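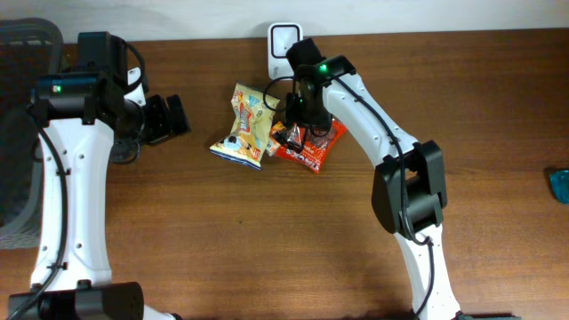
**Thandeka Shabalala**, Research Associate, Equine Nutrition Unit, Widanar

### 3.2 Forage intake and hay type

**Figure 4.** Two white and black arms over a brown wooden tabletop.

Horses at the Wurnville yard were fed grass hay from November onward, with free access to water and a plain salt block. Each horse received hay in four meals a day. Refused hay was weighed each morning before the first meal. Intake fell when late-cut hay was introduced and recovered within six days in all but two horses. Both were older mares with worn molars, and their records were analyzed separately (Section 3.4).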